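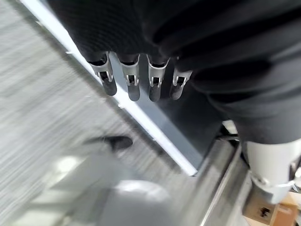
Yaqin Shao wrote in after the last installment to ask why I keep telling people to test the hand before they test the arm, when the arm is what costs the most. Fair question! My answer is that a wobbly finger can look exactly like a wobbly arm, and I once lost 12 days at our Demville shop finding that out.

So, trying out a four-finger hand, the way I do it now:

Start with the arm parked and the fingers pointing down. Open and close the whole hand 10 times at the slowest speed your controller allows, and listen. Then run each finger alone. I love this bit, you can learn so much from one hinge (a click at the same spot every time usually means a pin wants looking at).

If your hand wears a fabric cover, do the set once with it on and once with it off. Folds bunch up near the base of the fingers and can rub on the last few degrees of travel. Write down both closing angles.

Next, grab things. I use 14 objects, from a marble up to a full mug, and give each one the same number of tries. Keep the order the same for every hand you compare, and don't fix a bad grasp halfway through, just mark it and go on.

Only now move the arm. Repeat the mug at half speed, then at full speed, and watch for slip when the wrist turns over.

Save the controller log with the name of the hand in it. Mine was called 3923 for a month and I still don't know which hand that was.

Wrist cameras are next, in March.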